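May 2023
By the Castton Household Play Project

We use cookies to remember your reading preferences. By staying on this page you agree to our cookie policy.

4. How borrowed games come home

When we first sat down with the loan books from the Castton and Korholm toy libraries, we expected to learn mostly about which games people liked. That question is dealt with in Section 3, and we were glad to have the answer, but the part of the books that kept drawing us back was the narrow column on the right, where the person at the desk writes down whether a game has come back with all its pieces. It is a humble sort of record, often no more than a tick or a short note ("red pawn gone", "sand timer cracked"), and yet page after page of it gives a surprisingly full account of how a borrowed thing is treated once it reaches somebody's living room.

The two books together list 3365 loans for the period we studied. Of these, 2129 were marked complete on return. The rest were marked incomplete or damaged, or else the column was left blank, and we have kept the blanks apart from the other two groups in everything that follows. A blank may mean that all was well and the desk was busy – or it may mean that the box was never opened for checking. We have no way to tell these apart so long after the fact, and we would ask readers to bear this in mind when they look at the comparison between the two towns.

Dice deserve a few words of their own. They turn up in the notes more often than any other kind of piece, and they are easy to swap between games, which makes the record harder to read than it looks. A family that borrows two games at once may send both boxes back with the right number of dice and still have mixed them up. At Korholm the desk notes the color of any dice that look out of place, and those notes proved a great help to us. At Castton, spare dice go into an open plastic bin, and a box that comes up short is simply topped up from there.

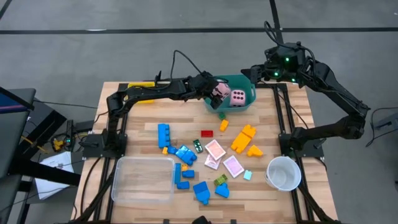
Figure 2. Pink dice with dark pips and a teal plastic bin on a wooden tabletop.

Topping up is kind to the next borrower, and we would not want to talk any library out of it. For our purposes, though, it means that the Castton book undercounts missing dice. We tried leaving dice out of the Castton figures altogether, and the gap between the two towns grew smaller but did not close.

To understand the notes better, we visited 30 borrowing households in February and asked them to tell us, in their own way and over as much coffee as they cared to pour, where they played and where the box lived between games. Many of them played at the kitchen table and had to clear everything away before supper, often in a hurry. Others had a spare corner where a game could stay out overnight. We had supposed that a game left out would lose more pieces, and several parents supposed the same, but the return notes for these households did not bear this out. The hurried clearing-up was mentioned far more often when people told us how a piece had gone missing.

We also heard a good deal about sofas, coat pockets and younger brothers and sisters, all of which we have coded under "household travel" in the appendix. A few families had found a missing piece months later and felt too shy to bring it back. Both libraries told us they would be delighted to have such pieces at any time, and Korholm has since put a small return slot beside its front door. Its effect on the record is taken up in Section 5, together with the matter of late fees.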